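4.3 Recording Table-Setting and Table-Clearing Episodes

Applies to: Gekeck hand-held gripper, all collection sites
Section last revised: 6/26/23

This section describes how an operator records episodes with the hand-held gripper at a tabletop station. It assumes that the gripper has been charged and calibrated in accordance with Section 3, and that the operator has a valid login for the Joren recording application. Operators who have not completed the practice session in Section 2 must not record episodes for submission.

4.3.1 Preparing the Station

1. Confirm that the station number shown in Joren matches the label on the table. If the numbers differ, correct the entry in Joren before continuing. Episodes filed under the wrong station cannot be moved after upload.

2. Open the task card for the session. The card lists the objects to be used and the action to be performed. Do not substitute objects from another card, even where they are similar in size or color.

3. Place the objects within comfortable reach. Vary their positions and angles between episodes. A learning system trained on one fixed layout performs poorly when the layout changes.

4. Switch on the station lights and leave them at the same setting for the full session.

Note: Stations at the Dunmore site have a separate switch for the overhead lights. It is located beside the door and must be on during recording.

4.3.2 Starting an Episode

1. Hold the gripper by its handle with the fingers pointing toward the work area. Keep the free hand away from the fingers.

2. Squeeze the trigger fully and release it twice. Joren uses this movement to check the finger reading. If the application reports a mismatch, repeat the finger check in Section 3.6.

3. Press Record and wait for the tone. Hold the gripper still until the tone ends.

4. Bring the gripper over the work area with the fingers open. The approach should be slow and continuous. At a tray station, the open fingers should come in above the tray surface with the gap between them in clear view, and the tableware on the far side should remain visible during the approach. 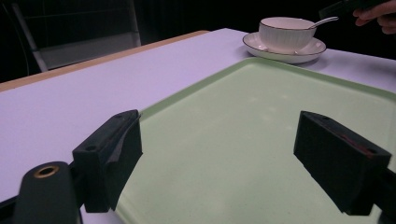 5. Close the fingers on the object with steady pressure. For cups, bowls and saucers, grip the rim or the wall as stated on the task card. For spoons and other flat items, grip the handle near its middle.

6. Lift the object clear of the surface before moving it sideways. Do not drag objects across the tray or the table unless the card calls for a sliding action.

7. Set the object down, open the fingers fully, and withdraw the gripper along a clear path.

8. Press Stop. An episode may not exceed 60 seconds. Joren closes any episode that reaches this limit and marks it as incomplete.

CAUTION: Ceramic items can chip when struck by the gripper fingers. Remove any chipped or cracked item from the station immediately and report it to the site supervisor. Do not handle broken pieces with the gripper.

4.3.3 Working with a Second Person

Certain task cards call for a second person at the table. The second person may hold, pass or place objects as the card directs. Both persons must have signed the consent form. The second person's face should be kept out of view; hands and forearms are acceptable.

The operator is responsible for agreeing on the order of movements before recording begins. Spoken instructions during an episode should be avoided, as sound is stored with the file.

4.3.4 Failed Attempts

If an object slips or is dropped, do not press Stop. Make one further attempt and complete the action if possible. Mark the episode "Recovered" or "Failed" in Joren as appropriate. Such episodes are kept and reviewed separately, and operators are not penalized for them.

Delete an episode only if a face, a document or other personal material has been recorded. Enter code 31 as the reason.

4.3.5 Ending the Session

1. Record no more than 30 episodes without a rest period.

2. Check that the count in Joren agrees with the session sheet.

3. Connect the gripper to the dock and start the upload. Do not remove the gripper until the status reads Complete.

4. Wipe the finger pads with a dry cloth. Do not use solvent.

Questions about this section should be sent to Maysoun Aoun, Collection Standards, Bonorville office, extension 173.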